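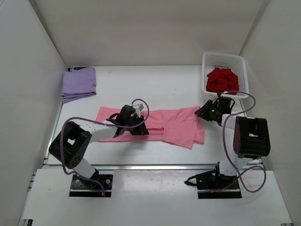
A pink shirt, partly folded, with a lavender cloth already in its stack and a red garment in the basket.

The Long Life of a Shirt

Jonthorpe's museum of working dress keeps its oldest shirt in a drawer on the second floor, away from daylight. The collar has been turned once, the cuffs have been replaced with cloth that does not quite match, and a patch under the left arm has been darned over an earlier darn. The catalog lists it under number 214 and describes it in a single line: "Man's shirt, cotton, much repaired."

For many years the shirt was not shown to the public. Visitors came to see wedding clothes and uniforms, and the museum's display policy followed their interest. This June the drawer was opened for an exhibition on mending, and the shirt was placed in a case of its own near the entrance. It has since become the object most often asked about at the front desk.

Gemma Cheetham, the curator responsible for the exhibition, attributes the response to a change in the way people regard their own closets. "Visitors look at the collar for a long time," she says. "Many of them have never seen one turned, and they want to know how it was done. A fair number go on to ask whether it could be done to something they own."

Turning a collar is a plain piece of work. The collar is unpicked from its band, reversed so that the worn fold lies underneath, and sewn back in place. A skilled hand can finish the job in an evening. In the mill districts that surround Jonthorpe, it was once taught to children along with hemming and the sewing of buttonholes, and it was expected to double the useful life of a shirt. The body of the garment usually outlasted the collar and cuffs by years.

The practice faded as the price of clothing fell. By the time the last mill at Stingate closed its weaving shed, a new shirt could be bought for less than a seamstress would charge to repair an old one. The repair trade did not disappear at once. It shrank to zippers, hems and the occasional lining, and most of the small shops that had lived by it were let to other businesses.

What remained was knowledge, held unevenly and mostly at home. The museum has spent the past two years collecting it. Staff have recorded conversations with former mill workers, tailors, laundry hands and household sewers across the district, and have gathered the tools they used: darning mushrooms, tins of salvaged buttons, card after card of thread wound by hand to match a particular garment. The interviews now form part of the permanent archive and may be heard by appointment.

Several of those interviewed spoke at greater length about washing than about sewing. A shirt, they explained, was more often ruined at the tub than at the plow or the loom. Water that was too hot set stains and shrank the yoke. Wringing by hand twisted the side seams, and a garment left bunched in a basket dried with creases that weakened the cloth where it bent. One former laundry supervisor from Stingate recalled that new staff spent their first weeks doing nothing but shaking out and folding, and were moved to the presses only when their piles would stand straight on the shelf.

Her method is set out on a panel in the exhibition. The shirt is laid face down, the sides are brought in to the middle of the back, the sleeves are laid flat along the body, and the tail is folded up in two stages. She was firm that the fold should not fall in the same place every time. Cloth that is always creased along one line will eventually split there, and a good laundry varied the width of its folds from one week to the next.

The advice holds for modern fabrics. Textile conservators generally agree that friction, heat and repeated sharp creasing account for much of the wear seen in everyday clothing, and that the ordinary household can reduce all three with little effort. Washing less often, at a lower temperature and with the garment turned inside out, will keep color and surface in better condition. Knitwear should be stored flat. Woven shirts may be hung or folded as space allows, provided they are not packed tightly.

Interest in such matters has begun to reach business as well. Farkas, a family firm that supplied buttons and interlinings to the shirtmakers of Jonthorpe, now sells replacement collars and cuffs in kits of two, cut to a customer's measurements. The firm had discontinued the line long ago and brought it back after a run of letters from home sewers. The first printing of its instruction booklet ran to 800 copies, and a second has been ordered.

Staltance, a repair workshop in the former counting house at Stingate, takes in garments from across the district and trains apprentices in hand and machine mending. Its benches are full through the fall, when coats come in for relining, and again in early spring. The workshop will decline a job if the cloth is too thin to hold a stitch, and it returns the garment with a written note suggesting other uses. Worn shirts make good lining, quilt pieces and, in the last resort, cleaning cloths. Buttons should always be kept.

Ms. Cheetham is cautious about drawing large conclusions from a single exhibition. The people who made shirt 214 last as long as it did had little choice in the matter, she notes, and the museum has taken care to avoid presenting hardship as charm. Wage books from the mills are shown beside the clothing, open to pages on which the price of a shirt can be set against a weaver's weekly pay.

The final room contains a long table with needles, thread and a supply of plain cotton squares. Visitors are invited to try a darn over a wooden mushroom, following a printed sheet. Finished squares may be taken home or left to be pinned to the wall – and the wall, at the time of writing, is nearly full. A second board has been ordered for the corridor outside.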